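Saturday, December 25, 2021
Bench 2, Clenden teardown parts, sorting

Yes, I know what day it is. The building is quiet, the heat is on, and the tray has been on the schedule since the Ulden order closed. Writing this up mostly for Intan Ngau, who takes over the bench next, and for myself when I try to remember why I didn't like the new layout.

What is supposed to happen

The sheet Ormsby sent over says: mixed parts go in the steel tray in the middle, sorted parts go in the yellow bins, one type of part per bin. Solenoids upper left, round red boards lower left, harnesses on the right. Then everything gets looked at, tagged and put back on the shelf. The sheet claims this cuts sorting time in half compared with the old way, where it all went into a single tub and you fished. I would like to know who timed the old way. There is no entry in this notebook for it and I have gone back as far as June.

The layout itself is fine on paper. Tray at the far side of the table, bins in pairs to the left and right, bare table between the pairs. White paper in the bottom of the tray, which I will admit is a good idea. The thin black leads show up on it, and on bare steel they get lost in the shine. The yellow bins have no paper and the floor of the lower left one throws glare right where you want to read the board.
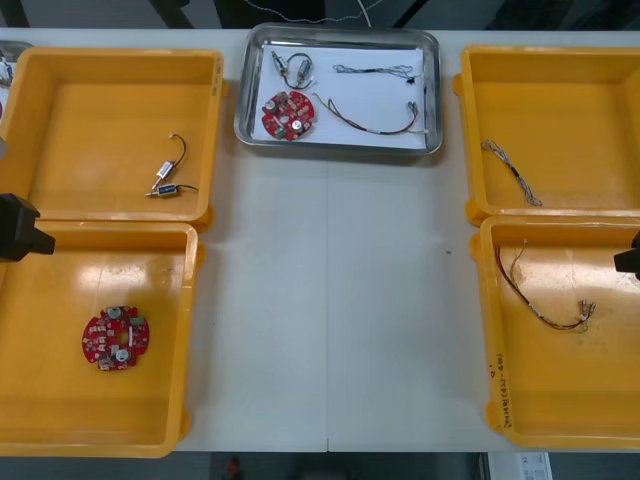 Solenoids

Easy part first. They don't roll far, they weigh enough to stay where you put them, and you can tell one from any other part on the bench with your eyes half shut. If the whole job were solenoids I would have no complaints and no notebook entry.

The trouble is the leads. Each solenoid drags its wires behind it, and two lying close together in the tray will hook each other given the chance. The sheet says "separate before placing." Separate how? Pull on the body and you are pulling on the joint where the wire leaves the coil, the one place on the whole part I would rather not stress. I think some of the dead ones we wrote up in June as bad from the supplier were killed by us, right here, by tugging. Can't prove it. Can't prove the other thing either, and that is what got written on the form.

Suggestion for whoever reads this: lift the wire first, then the body. Slower. Fine.

Also, the sheet says to set them in the bin "in line, leads to the right." I stopped caring about that. They end up at whatever angle they end up at and they are still solenoids. If somebody downstream needs them in line they can come and say so.

Red boards

I'm less happy about these. The boards are round, with a hole in the middle and small parts crowded all over the face, and they are being picked up and set down in a hard plastic bin with nothing under them. One board in a bin, no harm. The sheet's limit is 17 to a bin. I would like to see the person who wrote 17 stack them up without knocking something off the face of the one underneath. My limit is 5 and I've written it on tape on the shelf. Tell me if you disagree, but tell me with a reason.

Other thing about the boards: there are supposed to be two versions, the early one and the one Burnix reworked, and they are supposed to be told apart by a mark on the back. So sorting them face up tells you nothing about which is which. The sheet treats them as one type. I asked about this twice by email. The first answer was "same part for our purposes." The second hasn't come. Until it does, every bin of boards gets a tag that says VERSION NOT CHECKED, and I don't care how untidy that looks.

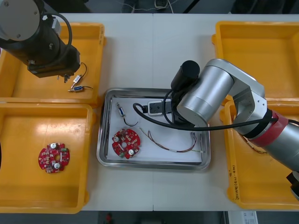
Harnesses

Left for last, as usual, and by everyone. A harness doesn't have a shape. It lies across half the tray and whatever is next to it gets nudged when it moves. The thin one with the small black connector is manageable. The longer ones with several white connectors on the end are a pain: grab the middle and the connectors swing, grab the connectors and the rest trails over the rim.

Ormsby's number is 13 seconds for a harness. Maybe. With a clear tray and a straight harness, I could believe it. Nobody gets a straight harness out of a return box.

What I would try instead:
- harnesses out of the tray first, before anything else, so they stop shoving the boards around
- hold near the connectors and let the long end follow
- one to a bin until we have deeper bins
- stop writing down times for this part of the job, they mean nothing yet

Checking the plungers

Not on the sheet, and I think it should be. While a solenoid is up off the paper anyway, look at the spring. It should sit square on the lower washer, wide at the bottom and narrowing toward the upper one, and the plunger should stand straight. Check the hole near the tip for burrs too. It costs a few seconds. The alternative is finding out after it has been tagged good and shelved.
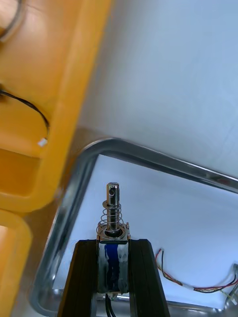 I'd want a proper push test as well, by finger, before anything goes back on the shelf. Looking only tells you the spring is there. The counter-argument from Ulden is that the parts are rated for 500 cycles at the very least and a return will have done far fewer. Rated by whom, and with what load on the plunger? I've asked for the test report. If it exists it can be stapled in here.

Open items

Board versions: waiting on an answer. Keep tagging.
Liner paper: cut some for the yellow bins, mainly for the glare. There is a roll in the cabinet under bench 4.
Lead damage: Intan, could you pull the June rejects if they haven't been scrapped and look at where the wire enters the coil? I'd like a second opinion from someone who isn't already annoyed.
Time saved by the new layout: no figure from me. I am not signing the form that says half.
Wipe down the table before the next tray goes out. There was a speck of something on the right side.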